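Taller de mantenimiento de equipos. Apuntes de la unidad 2: abrir una torre y orientarse dentro
Antes de tocar nada, la torre tumbada y sin el panel lateral.

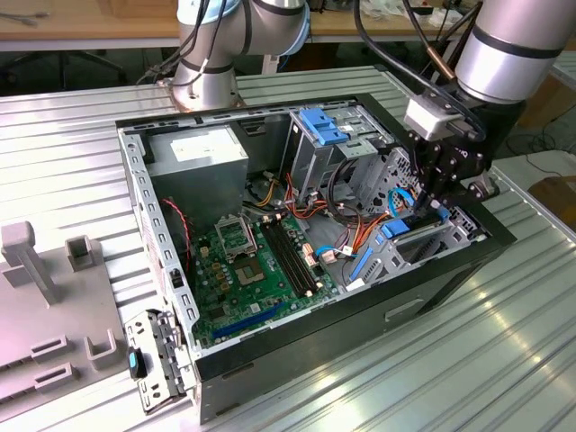 Lo que vamos a hacer en esta sesión

Os cuento cómo va esto, que todos los cursos hay quien llega con ganas de desmontarlo todo en cinco minutos (¡y luego hay que montarlo!). Hoy casi no se quita nada. Abrimos, miramos, ponemos nombre a las piezas y seguimos los cables con el dedo, sin tirar de ellos. Las torres del aula Flores son de oficina, de varias generaciones, así que no os extrañe que la vuestra no se parezca a la del compañero.

La sesión dura 60 minutos y la ficha se entrega al salir. En la hoja de la práctica anterior puse que se entregaba por la plataforma Verngate: olvidadlo, en papel.

Antes de abrir

Apagad desde el sistema, desenchufad el cable de corriente y mantened pulsado el botón de encendido unos segundos. Después tocad una parte metálica sin pintar de la caja. La pulsera antiestática está en el cajón de cada puesto y sí, hay que ponérsela, aunque apriete un poco.

Los tornillos del panel van al platillo imantado. El año pasado perdimos una cantidad vergonzosa de tornillos debajo del armario, y todavía aparece alguno cuando barren.

Orientarse: primero la fuente

Yo empiezo siempre por la fuente de alimentación, porque es una caja grande de metal y se reconoce a la primera. En la torre de arriba queda en una esquina y lleva una etiqueta blanca. Buscad la etiqueta de la vuestra y apuntad la potencia máxima: en este taller veréis fuentes de hasta 600 vatios. Si pone menos, está bien, apuntad lo que ponga.

De la fuente sale el mazo de cables de colores. Los amarillos suelen ser de 12 voltios, los rojos de 5, los naranjas de 3,3 y los negros son masa. Digo «suelen» a propósito — algún fabricante va por libre, y para salir de dudas está el esquema del conector, página 41 del manual Prokik.

La placa base

Localizad el zócalo del procesador, con su pieza metálica de retención. No toquéis los contactos, por favor, que un pin doblado se endereza fatal (hablo por experiencia, y con lupa). Cerca tenéis las ranuras de memoria, largas y paralelas. Anotad cuántas hay en vuestra placa y si están ocupadas.

Luego buscad las ranuras de expansión. La larga azul de la foto nos sirve para practicar: mirad si en vuestro equipo hay alguna parecida y de qué color es. El color cambia según el fabricante, así que no identifiquéis nunca una ranura solo por eso; fijaos en la longitud y en la muesca.

Discos y cables de datos

En la zona de las bahías hay piezas de plástico azul, y a mí me encantan: en muchas cajas de oficina el color marca lo que se suelta a mano, sin destornillador. Probad con suavidad. Si no cede, mirad si queda una pestaña antes de hacer fuerza.

El cable SATA es fino y plano en los extremos. Seguidlo desde la placa hasta donde llegue y dibujad el recorrido en la ficha. No hace falta que quede bonito.

Para la ficha

Potencia de la fuente y dónde está colocada.
Ranuras de memoria: cuántas y cuántas libres.
Ranuras de expansión, con un croquis.
Recorrido de un cable de datos.
Una pieza que no sepáis identificar — esta es la que más me interesa, la comentamos entre todos al empezar la próxima.

Para la siguiente práctica traed el destornillador Stuvon de punta de estrella, el pequeño. Con el grande se destrozan las cabezas y luego me toca a mí sacarlas.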